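Forum: Manipulation software
Thread: Handheld gripper demos and the new Dinudier policy trainer, worth the bother?
Started June 2026

kestrel_bench
Has anyone here got the Dinudier trainer to do something useful with handheld demos? The release notes claim you can skip teleoperation altogether. You collect with a pair of grippers held in your hands, run their pose tracker over the lot, and out comes a policy for a two-arm cell. We've got 1,331 episodes of tabletop tidying and I'm not convinced. Training loss looks lovely. Loss always looks lovely.

Our task is the toiletries one: toothbrush into the mug, toothpaste next to it or in it depending on the instruction. 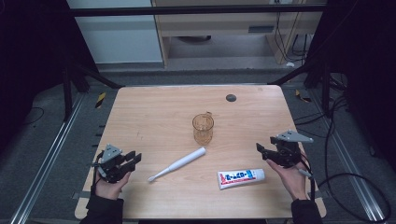
The bit I don't trust is the action labels. The tracker gives a gripper pose per time step in the camera's coordinates, then a second script moves everything into the base coordinates of the arms. If your head moves while your hands stay still, any error in the head pose gets written down as hand motion. I plotted a few episodes where I'd deliberately held still and the labels wandered all over the place.

mossop
What's your smoothing window? The default is far too short. I put ours up to 90 samples and the wander mostly went.

kestrel_bench
And so did the moment the fingers close, I'd imagine?

mossop
Bit of lag, yes. You can shift the labels back to make up for it.

tin_lid
Shifting the labels back is a bodge. A centred window doesn't lag, it blurs, and if you're seeing lag then you're running the causal filter offline for no good reason. There's a flag for it in the config, under the export section where you'd never look. Fix the timing between the camera and the finger width signal first. Ours was out by 70 ms and no amount of smoothing was going to save it.

mossop
Fair enough, I'll check which filter we've got. Still say the trainer works though. We had it placing cups by the end of April.

tin_lid
Placing cups where? On the same table, same light, same cup?

mossop
Two tables.

oldgantry
I've been through this with the Jernstead planner and I'd raise a different problem. A person holding a gripper can put it in poses the arm can't reach. Your wrist goes round a mug handle quite happily, then you ask the inverse kinematics for the same thing and it gives you an elbow through the table. Run every episode through a reachability check before you train. We threw out a painful share of ours.

kestrel_bench
Does the Dinudier export do that check?

oldgantry
It says it does. What it checks is the start and end pose. Nothing in between.

kestrel_bench
Marvellous.

pip_r
Can I stick up for it a bit? I think people are blaming the trainer for collection habits. Clear glass is hard for any perception stack, and the depth on it is usually rubbish. If the policy takes plain colour images then it doesn't care about depth, and I've had better results on glass that way than with anything that tries to build a point cloud first. The Drakwood people went the same route.

oldgantry
The Drakwood demo was one video. I'd like to see the runs they left out.

pip_r
I'd like to see the runs everyone left out, yours included :)

tin_lid
kestrel, before you retrain, replay some raw episodes open loop on the arms with no policy at all. Slow speed, hand on the stop. If the replay can't do the task from the same starting layout then the labels are wrong and the network is a distraction. Bae has a replay tool that reads the Dinudier format. It's ugly and it crashes if there are spaces in the folder name.

kestrel_bench
Right, that's sensible. I'll take a small batch, replay with the default export, then again with the timing fixed and the centred filter. If both miss the mug I'm going back to teleop and mossop can have my 1,331 episodes.

mossop
I'll take them. What's the camera rate?

kestrel_bench
Ask me once I've checked whether the timestamps are real or just frame number times a constant. I have a nasty feeling about that as well.

tin_lid
They're a constant in the version before last. Look at the header, third field.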